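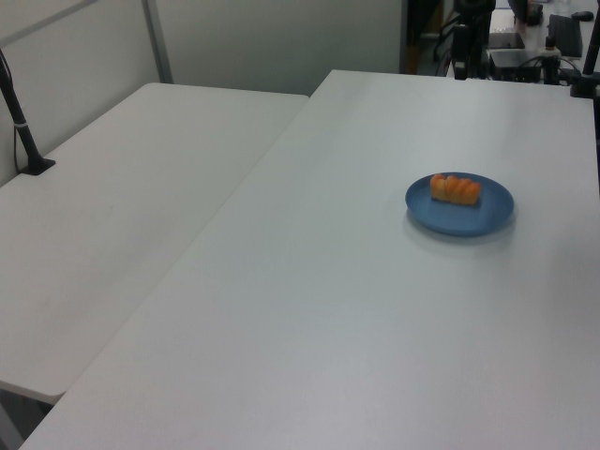 4. Setting the Serving Table

Welcome to the fun part! By now you've unpacked your Dundura Pretend Café set, washed the pieces and read the order cards (section 3). This section shows you how to lay out the serving table, plate up the first dish and get your first customer fed. It takes very little time, and younger children can do nearly all of it with a grown-up close by.

You will need:
A table with a flat, clear top (two small ones pushed together work beautifully)
Plates from the set
The play food pieces
The order cards
A soft cloth

4.1 Preparing the table

1. Wipe the table top with a damp cloth and dry it. Old scuffs don't matter a bit, but crumbs and sticky patches do, as they cling to the underside of the plates.

2. If you are joining two tables, line up the long edges and push them together until the gap is as thin as you can get it. Check that both tops are the same height by sliding an empty plate from one to the other. It should glide across without catching.

3. Decide which side is the kitchen and which is the dining side. We like the kitchen on the left, but left-handed cooks often swap it over, and both ways work well.

Note: A plain, pale table top is lovely for this game. The colours of the food and plates jump straight out at you, and dropped pieces are very easy to find.

CAUTION: Keep small fingers out of the gap while the tables are being moved. An adult should do the pushing.

4.2 Choosing and placing the plate

4. Pick one plate for the first order. Start with a single plate, even if your child wants to lay the whole table at once (they will!). It keeps the first round short and everybody gets a turn sooner.

5. Set the plate down a good way in from every edge. A hand's width is the least we'd suggest, and more is better for very young cooks.

6. Press lightly on the rim. If the plate rocks, lift it and look for grit or a crumb underneath.

Note: Blue plates are our favourite with the orange and yellow foods. Try it once and you'll see what we mean. The difference is wonderful, and children who are learning their colours have something strong to point at and name.

4.3 Plating up

7. Turn over an order card and read it aloud together. The customer may also make up an order, provided the kitchen has it.

8. Find the food piece and lay it on the plate, bumpy side up if it has one. Long pieces sit best lying flat across the plate.

9. You can put the food in the middle or well over to one side. A piece set towards the rim leaves space for a second helping, and it looks rather smart too, just like a proper restaurant.

10. Let the cook name the dish. This is my favourite step in the whole guide. One orange, ridged piece has been a prawn, a bit of sushi, a fancy carrot and a caterpillar bun in our play sessions, sometimes all before lunch. Please don't correct anyone. Write the best names on the blank cards at the back of the pack.

CAUTION: Play food is not for eating. Put real snacks away before you start, so there is no mixing up the two.

4.4 Serving

11. Slide or carry the plate to the dining side. Sliding is easier for beginners. Those who are ready to carry should use 2 hands and walk slowly.

12. The customer says thank you, pretends to eat and gives the cook a comment for the visitors' book. "More bumps please" is a genuine entry from Mitali Gamage's group in Novstead, and we have treasured it ever since.

13. Clear the plate, return the food to the kitchen side and swap places.

Players: The game is best with up to 4 children. With a bigger group, add a waiter and someone to look after the order cards.

4.5 If things go wrong

The food rolls off: Turn it so the flattest side is underneath, and move it away from the rim.

The plate slides too easily: Lay a thin cloth or paper mat beneath it.

The tables drift apart: Check the feet. A scrap of non-slip matting under each one usually does the trick.

Every order is the same: Shuffle in the blank cards, or let the customer ask for "chef's surprise".

4.6 Spare pieces

Missing a plate or a food piece? Quote set number 1018 when you write to Talukder, and tell us the colour and shape as well as you can. Drawings are very welcome!

Guide written by Dilruba Khondokar. Continue to section 5, Running a Busy Lunchtime.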